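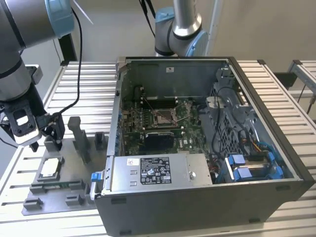

Figure 2. Parts in the fixture plate, case on its side, socket open.

4.2 Installing the processor and memory module

This section applies to the Orolden desktop tower with the Flinness fixture plate. Complete section 4.1 (case preparation) first.

Before you start
Disconnect the power cord. Set the case on its side on the slotted table, to the right of the fixture plate, with the side panel removed. Wear a grounded wrist strap.

CAUTION: Do not touch the contacts on the underside of the processor or inside the socket. Bent or dirty contacts are not covered by the warranty.

Loading the fixture plate
1. Wipe the plate with a dry, lint-free cloth.
2. Place the processor in the square pocket at the upper left, heat spreader facing up.
3. Lay the memory module in the long slot below the pocket. Hold it by the ends only.
4. Check that both parts lie flat. A part that rocks must be lifted out and placed again.

Installing the processor
5. Press the socket lever down slightly, move it sideways to clear the hook, and raise it fully.
6. Lift the retention frame.
7. Inspect the socket under good light. If you find debris, stop and go to section 4.6.
8. Align the corner mark on the processor with the corner mark on the socket.
9. Lower the processor straight down. Do not slide it or press on it.
10. Close the retention frame, then bring the lever down and latch it under the hook. Some resistance is normal.

NOTE: If the lever will not latch, raise it again and check the alignment. Do not use a tool on the lever.

Installing the memory module
11. Open the latches on the memory slot.
12. Match the notch in the module to the key in the slot.
13. Press evenly on both ends until the latches close.

NOTE: With a single module, use the slot marked on the board label. Slot order for two modules is given in table 53.

After installation
Leave the case on its side for cooler mounting (section 4.3). Keep the room at 20 to 25 °C while applying thermal paste.

Revised Mar 4, 2024, T. Papadopoulos. Replaces the November issue.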